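Fulbridge Adult Learning – Home Skills 3
Handout for Unit 12: Arranging the Cooktop

In the last unit we discussed the cold storage and the labels. Now we come to the stove. Please read these notes before the practical hour, which starts at 10 in the Gronow kitchen, and bring your answers to exercise 88 from the workbook.

1. Which pot on which burner

The first rule is simple: decide the burner before you take out the pot. A wide pan needs free space on both sides, and a kettle needs a place where its spout does not point at the cook. Many students put everything on the front burners, as these are easy to reach. Then the back of the stove stays empty and the front is too crowded. In the Gikton method, which we follow in this course, tall vessels go to the back and low vessels go to the front.

2. Handles

A handle must never cross over another burner that is on. It should also not stick out into the place where people walk. Turning it toward the countertop or toward the back is usually correct, but look first at what is standing there.

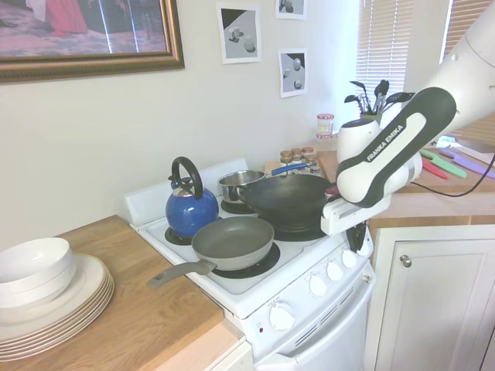

Fig. 3. Kettle at back left, frying pan at front left with its handle toward the countertop, wok on the right side.

Compare the figure with your own stove at home. The long handle of the saucepan goes toward the back right, and the handle of the frying pan goes out to the left. Note also the dishes. Bowls are stacked on top of plates on the wooden countertop, beside the stove. For serving this is convenient – you need only one step, or none. For frying I would move the stack farther away, because fat can splash on clean bowls.

3. Coil burners

Coil burners stay hot for a long time after the knob is turned to off. Do not use them as a shelf for lids or towels. Before you turn a knob, read the marks and check which burner it belongs to.

Homework

Draw your cooktop from above and write the name of one pot on each burner. Mark the direction of every handle with an arrow. Further reading: Starnurell reader, page 421. Drawings are collected at the start of Unit 13.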